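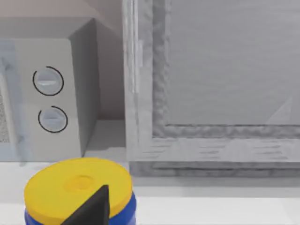 Figure 1. Simulated kitchen counter, tapered finger at the yellow-lidded container, microwave behind.

Gripper and Controller Comparison – Working Group Meeting
Thursday, 10.00, small meeting room and by call

Present: representatives of Jirnance (chair and minutes), Gisero, D'Amico. Apologies: Osico, who sent written comments in advance.

1. Minutes of the last meeting

Agreed without change. The action on Gisero to supply finger drawings in a common file format was closed. The action on D'Amico to share controller logs is carried forward, see item 4.

2. State of the simulated kitchen

Jirnance reported that the counter layout is now fixed for the comparison and will not be altered before the end of October. The microwave and the framed glass door stay where they are. The container with the blue body and yellow lid is the first object to be handled in every run.

Gisero asked whether the surface friction of the lid had been checked against a real part. Jirnance replied that it had not. The value in use was carried over from the earlier layout. D'Amico thought the lid and the body should have separate values, as the fingers may meet either or both depending on the height of approach. This was agreed.

Osico's written comment was that the glass panel should be treated as solid for contact purposes. Jirnance confirmed that it already is, and that any touch on the panel or its surround is logged as a collision.

3. Gripper comparison

Four finger types are in the test: tapered, flat parallel, padded and three-finger. Each is mounted on the same arm model, with the same wrist offset, and starts from the same pose.

The present set stands at 639 completed runs. Runs are divided between container grasps and turning the microwave dials. Jirnance presented the results by finger type.

The tapered finger reached the dials more often than the padded one, and took hold of the grip bar more cleanly. It did less well on the container. The common failure was the tip riding up over the rim of the lid before the fingers had closed.

The padded finger held the container well but was too thick to seat on the lower dial without also touching the upper one. Gisero noted that the pad depth could be reduced. Jirnance preferred to finish the current set with the pad as supplied and to treat a thinner pad as a new type.

The flat parallel finger gave middling results on both tasks. The three-finger gripper had not been run on the dials, as the closing pattern for it is not yet agreed. Its container results were noted but will not be placed in the table until both tasks are complete.

There was some discussion of what counts as a successful grasp. The present rule is that the object must be lifted and held clear of the counter for two seconds. D'Amico asked for slip during the hold to be recorded as well. Agreed, as an extra column only – the pass rule does not change.

4. Controllers

Position control and force-limited control were both used with the tapered finger. Under position control the finger tended to push the container towards the microwave when the approach was low. Force-limited control reduced this but made the closing movement slower.

D'Amico asked that the closing force be capped at 40 newtons for all finger types. Gisero considered this high for the padded finger but had no objection to it as an upper limit. Agreed.

The D'Amico logs are recorded at a different rate from those of Jirnance, and the two cannot be laid side by side as they stand. D'Amico will resample before sending.

5. Camera position

The present view is close to the counter and slightly raised. Osico's written comment was that the finger hides part of the lid rim at the point of contact, and that a second view from the side would help in judging failures. Jirnance was content to add one for review purposes. It will not be fed to the controller, so that earlier runs remain comparable.

6. Remaining runs

The target is 1,299 runs in total. Gisero asked whether runs made before the friction change would be kept. After discussion it was agreed to repeat a small sample with the new values and decide on the basis of the difference. If grasp results move noticeably, the container runs will be repeated in full. The dial runs are not affected.

7. Actions

Jirnance – set separate friction values for lid and body; add side view; add slip column.
Gisero – propose a closing pattern for the three-finger gripper on the dials.
D'Amico – resample and send controller logs.
Osico – comment on the collision list once circulated.

8. Any other business

None. Next meeting by call, date to be circulated by Jirnance. The meeting closed at 11.25.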